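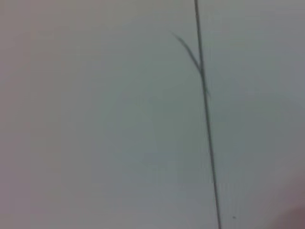
About Grandum

Grandum is a bookkeeping office above a bakery, which explains the floury thumbprints on our older ledgers. We look after 208 small businesses, most of them cafés, plumbers and hairdressers, plus one bloke who restores pianos and posts us his receipts in a biscuit tin.

We started out as Hakim & Skurnen. Clients kept asking to speak to Mr Skurnen, who was a street, so we changed the name.

What we do

BAS, payroll, super, end-of-year tidy-ups and the occasional stern email. We favour plain colours, plain invoices and plain English. If your last accountant used the word "synergies", we're sorry for your loss.

What it costs

A year of the standard package is $3360, paid monthly if you like. The first 60 minutes are free, and the kettle's on. Shoebox jobs attract a $200 sorting fee, payable before we lift the lid.

Finding us

Come up the back stairs off the car park. The front door has been stuck since April and the landlord is organising a quote. We close at 4 pm, when the bakery marks down the lamingtons.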